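Sastley Village Hall Users' Group
Minutes of the meeting held 2023-05-27

Present: Roos Cuypers (chair), Vilmos Lengyel, Hajnalka Bárány, Andor Tóth, and me, Viktória Bozsik, scribbling as fast as I can. Sorry if I've missed your best line.

Last minutes. Agreed, once Vilmos had his name spelt properly. He wants it noted that this is the second time.

Roof. Plisteck have finally sent their quote for the gutter and the slipped tiles over the porch – 1073 pounds, scaffolding included. We had put aside 800 back in March, so we're short. Andor thinks we can find the rest from the quiz night money and I think he's right, though Roos would like to see one more quote first. I'm to ring round. If I get nowhere by the next meeting we go with Plisteck.

Bookings. The Romulo dance class want to move to Tuesdays, which clashes with the chess lot. We went round and round on this! In the end Hajnalka offered to ask the chess players if they'd mind the small room, as long as the heater in there gets looked at. Vilmos will look at it.

Keys. There are 4 sets and we can only lay hands on 2. Please check your coat pockets, everyone (I have done mine, twice).

Summer lunch. Much nicer subject. Cold food only this year, so no arguing over the oven. Hajnalka is doing the salads and Andor says he can get bread from Kiss if we order by the Thursday before. I've said yes to puddings, heaven help me. We'll use cloth napkins again, and Roos asked for a few people to come early and help lay up.

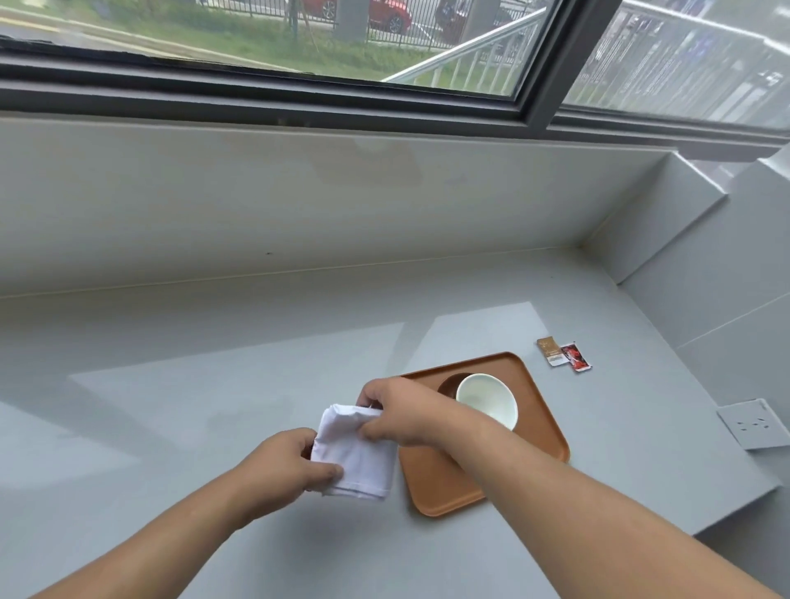
Folding a white cloth beside the orange-brown tray.

Any other business. The noticeboard glass still sticks – Vilmos again, poor man. Roos has had a letter about the hedge and will answer it. Andor asked if we could start half an hour later next time and we all said yes please.

Closed just before noon. Next date to follow by email once Roos has her diary in front of her.

V.B.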